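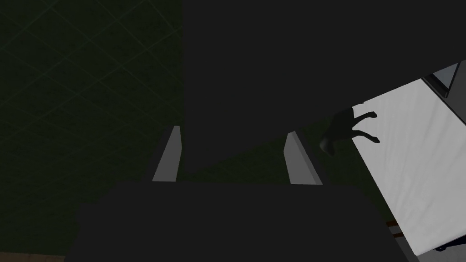
4 min read

My city gave away trees last spring, and I took one, because it was free and because I have never in my life walked away from a table with a tablecloth on it. It was a serviceberry about as thick as a pencil. It came with a leaflet, a sticker and a woman named Afroza Sikder, who made me promise to water it. I promised. I would have promised her a kidney to get out of the sun.

The tree is alive, barely, and I take no credit. My neighbor's sprinkler overshoots.

I bring this up because the Medeiros block association is now raising money for a permanent artwork at the bus turnaround, and the leading proposal is a ring of stainless steel saplings, each one engraved with the name of a donor. The budget is $3,918 per sapling. For that you get a tree that gives no shade, drops no fruit and will be too hot to lean on in July. It will also never need Afroza Sikder, and I suspect this is most of the appeal.

I have nothing against steel. I have something against the way we talk about "permanent" as if it were a compliment. The permanent fountain on Dultent Street has been off so long that people my kids' age think it's a bench. The permanent mural under the overpass was painted over in gray by a different department of the same city that paid for it. Meanwhile the chalk labyrinth Yurani Urrego drew in the library parking lot lasted four days, and people still bring it up at the dentist.

Yurani has a proposal in too, as it happens. She wants to plant a hedge maze that would be knee-high for the first several years, so that any adult could cheat. Leonilde Barreto, who chairs our meetings and has the patience of a parking meter, asked what would happen if the plants died. Yurani said, "Then you'd plant others." There was a silence in the room as though she had suggested we adopt a bear.

Fifty-one of us were at that meeting, and I think most of us wanted the maze and were scared of the hose. Fair enough. Watering is boring, and it goes on the calendar right next to flossing. But we already look after all kinds of things on that corner. We shovel it. We fight over it. Vasanthi Roy has been putting the same traffic cone back on the same storm drain since before I moved in, and if that isn't public art I'd like to know what the grant is for.

So vote for the maze. Put my name on a hose schedule instead of a steel twig. I'll take the early shift, six in the morning, and my neighbor's sprinkler can cover the rest.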